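Whiteley Repair Shelf: Odds and Ends Week

18 October 2026

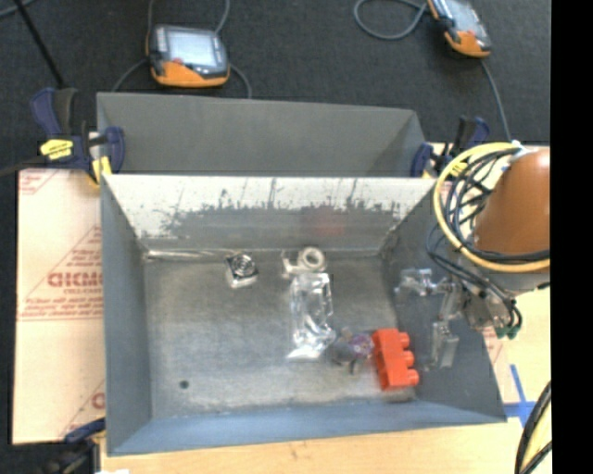

The lost-parts shelf by the front desk is full again, and we will be clearing it over the next two weeks. Anything that turns up on the floor or at the bottom of a donated box goes into a metal bin first, and from there it either finds its way back to an owner or gets sorted into stock. In the picture there is a red-orange building block with three studs, an off-white ring that could be a short piece of pipe, a small angular piece that looks like a bracket, and a crumpled clear plastic package. If the small gray toy with the purple and pink section belongs to your household, please ask at the desk.

Building blocks go to the Planton play corner, which takes single pieces as well as sets. Pipe pieces and brackets go in the Fladden drawers along the back wall — please check those before you buy new. Clear packaging can be left with us only if it is empty.

We logged 1,338 items between June and the end of last month. Most were small hardware. The labels on the older drawers have faded, so two cabinets are being relabeled and will be closed until that is done. The Berutex cabinet stays open.

Toys not claimed by the time the shelf is cleared will be offered to anyone who wants them. If you are looking for a particular part, write down the size or bring the broken one with you.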